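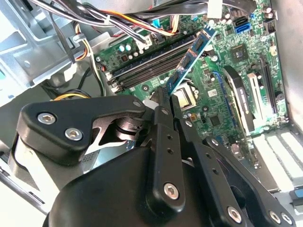 Newsletter > Pokthorpe Bench Notes > Hardware

Reseating and replacing memory in the Endska desktops

Saturday, October 18, 2025

The Endska desktops in the training room are getting their memory checked, reseated and in some cases replaced before the next block of courses. Faults have been logged against them since July, mostly failed starts and restarts under load. The notes below set out the procedure used on the bench, for members who look after the same model at home or at work.

Preparation

Shut the machine down from the operating system, switch it off at the supply and pull the power cord. Hold the power button in for a few seconds to drain what is left in the supply. Lay the case on its side on a firm surface with the board facing up. The side cover comes off without tools on most of these cases, but older ones have a thumbscrew at the rear that may have been overtightened, and a nut driver is the right answer to that – pliers chew the head.

Touch bare metal on the chassis before handling anything and wear a grounded wrist strap if you own one. Carpet is a poor place to do this work. Remove dust from the slot area with short bursts of air, keeping the can upright, and hold any fan still while you do it.

Removing a module

Push the latch outward until the module lifts at that end. It should rise by a few millimeters with a small click. Hold it by the edges and draw it straight up. Do not rock it lengthwise, and keep fingers off the contacts. If a cable crosses the slots, move it clear first and note how it was routed.

Put each module down on an antistatic bag or a piece of bare cardboard, contacts up, in the order it came out. Mark the slot number on a scrap of masking tape stuck to the bag. With mixed modules this saves an argument later about which one was in the slot that failed.

Contacts that look dull can be wiped with a lint-free cloth lightly dampened with isopropyl alcohol. Let them dry fully. We no longer use pencil erasers for this: they leave crumbs and take some of the plating with them.

Fitting a module

Find the notch on the contact edge and line it up with the key in the slot. The notch is off center, so the module goes in one way around only. Open the latches fully, set the module upright in the channel and press down evenly at both ends until the latches close on their own. A latch pushed shut by hand over a half-seated module is the most common mistake on returned machines. The top edge of a seated module runs parallel to the board.

Where two matched modules are fitted, use the slots given in the board manual for a pair. Adjacent slots are usually wrong on this model.

Other parts within reach

With the cover off, look over the rest of the case before closing it. Check that the power plugs are home and that no loose screw is lying on the board. Leave the processor and its fixings alone unless there is a separate reason to disturb them.
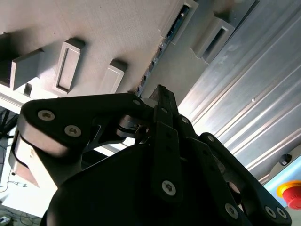 Gray surface seen from below: rectangular blocks, with the electronics strip along the edge.

Raised blocks and brackets are easily snagged by a sleeve or a strap lead when a hand is withdrawn at an angle. Come out slowly, the same way you went in. Components on an exposed strip of electronics should be treated with the same care as those on the main board – no pressure, and nothing metal resting on them.

Testing

Reconnect the power and start the machine with the cover still off. The first start after a change of memory can be slow, so allow a full 200 seconds before deciding that it has failed. If the screen stays blank, switch off, pull the cord and try one module alone in the first slot.

Once it starts, confirm the installed total in the firmware screen and then run the Tasumel memory test from the workshop USB stick. A quick pass is limited to 900 seconds and is enough after a simple reseat. New or swapped modules get the full test overnight. Any error at all counts as a failure. Retest the module in a second slot before condemning it, as a bad slot gives the same result.

Log sheets are in the Uzor binder on the bench. Enter the machine number, the slot, the module label and the test result. Machine 22 has been done. Machine 322 is waiting on a replacement module and should not be put back on the network in the meantime.

Questions on the procedure, and completed sheets, to Irfan Cheema.

Contact Pokthorpe Bench Notes | © 2025 Pokthorpe Bench Notes | Back to top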